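Shared Kitchens in Staff Residences: Care, Equipment and House Rules
Speaker notes, Drever Residences briefing for new building managers
Presenter: Nevzat Özkan

Slide 1. Title
Welcome the managers and confirm that everyone has the handout. The talk runs for 40 minutes, with 15 minutes for questions at the end. Fire safety is covered in the afternoon by the Gremura office and should not be taken up here. If a question about alarms comes up, write it on the board and move on.

Slide 2. Why kitchens
Residents at Drever have their own bedrooms and bathrooms. The kitchen is the one room they are required to share. Last year there were 80 written complaints across the residences, and more than half of them were about kitchens. Most concerned dirty dishes, missing items, and smells from the drain or the refrigerator. Very few concerned noise.
Please stress that a complaint is a request for a service. Managers should answer it in writing, even when the matter was settled in the hallway.

Slide 3. What the residence provides
Each kitchen has a stove, a refrigerator, a sink, a table and a set of basic cookware. Drever replaces these when they wear out. Residents supply their own plates, cups and food. The line between the two has not always been clear, and the Aksoy building still has older pans that belong to no room and appear on no inventory. Managers at Aksoy should list them by the end of the quarter and then either adopt them or remove them.
Small cleaning goods are provided by the residence. They are ordered through the supply form and charged to the building, never to a resident.

Slide 4. The refrigerator
Each room has one shelf, marked with the room number. The door is shared and is for drinks and condiments only. Food without a room number is removed at the monthly clearing. The notice for the clearing goes up 5 days ahead, in the kitchen and at the front door.
Pause here. Past groups have asked whether a manager may remove food that has clearly spoiled before the clearing. The answer is yes. Leave a short note on the shelf saying what was taken.

Slide 5. Dishes
The house rule is one sentence long: wash, dry and put away before you leave the kitchen. The earlier rule allowed dishes to stand until the next morning, and it led to disputes over whose morning was meant. It was withdrawn in April.
Managers do not wash dishes for residents. Items left out are placed in the gray bin under the sink, where the owner may collect them. The bin is emptied at the monthly clearing along with the refrigerator.

Slide 6. Ventilation and drains
The window should be open, or the hood running, whenever the stove is in use. Grease filters are washed by the building staff. Residents should not take them down, as the clips on the Fement hoods bend easily and replacements are slow to arrive.
Drains are treated monthly. Ask residents to scrape plates into the trash and to wipe oily pans with paper before washing. If a drain backs up, close the sink, post the notice from the manager's folder, and call maintenance. Residents should not use chemical drain opener, and it should not be stored in the building.

Slide 7. The spring survey
The survey went to all 70 rooms in the two pilot buildings. The question about the kitchen had three parts: whether it is clean, whether it is well equipped, and whether the rules are understood. Scores for equipment were good. Scores for the rules were the weakest of the three, and several residents wrote that they had never been shown them.
For that reason, a new resident now meets the manager in the kitchen on the day of arrival. The rules are read aloud and a copy is signed. Interpreters can be booked through the main office.

Slide 8. Handling a dispute
Speak to each person separately before bringing them together. Keep to dates and to what was seen. Do not guess at motives, and do not refer to nationality, diet or religion in any written record. If the matter is not settled after a second meeting, pass the file to the regional manager and tell both residents that this has been done.
Read out the sample letter on page 3 of the handout. Allow the group a moment to mark changes. The wording has been approved, but comments on tone are welcome.

Slide 9. Walls, outlets and small goods
Paint near a kitchen table marks easily and should be wiped with a damp cloth and mild soap. Power must not be on at an outlet while its cover is being cleaned. Cracked covers are reported the same day.
Choose brushes and other hand tools with handles that can be gripped comfortably. A hole at the end of a handle is useful for hanging.

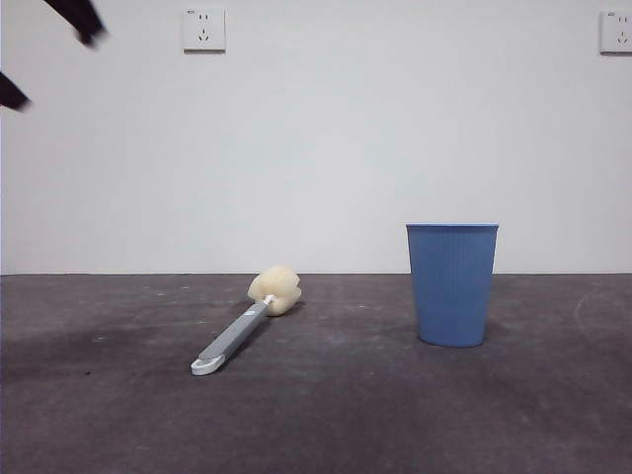

White wall with outlets
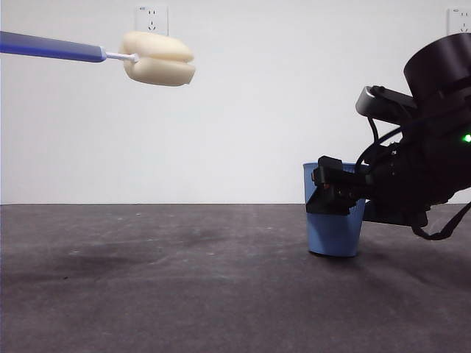

Sponge brush, blue handle
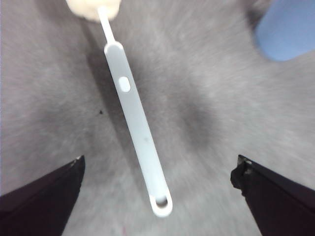

White plastic handle with a hole at one end

Page last changed: May 19, 2024

Slide 10. Ordering and records
Supply forms are due on the first of the month. One form covers one building. Write the name of the kitchen next to each item so that deliveries can be taken straight to the right floor.
Keep signed house rules for the length of the stay and for one year after the resident leaves. Kitchen complaints are kept in the same folder, behind the inventory. Refrigerator notices need not be kept.

Slide 11. Questions
Take questions from the floor first, then those on the board. Questions about rent, leases or guest stays go to the housing desk. If there is time, ask the Aksoy managers to explain how they arranged their shelf labels, which have stayed in place through two changes of residents.
Collect the attendance sheet before the break. Spare copies of the handout may be left at the front desk.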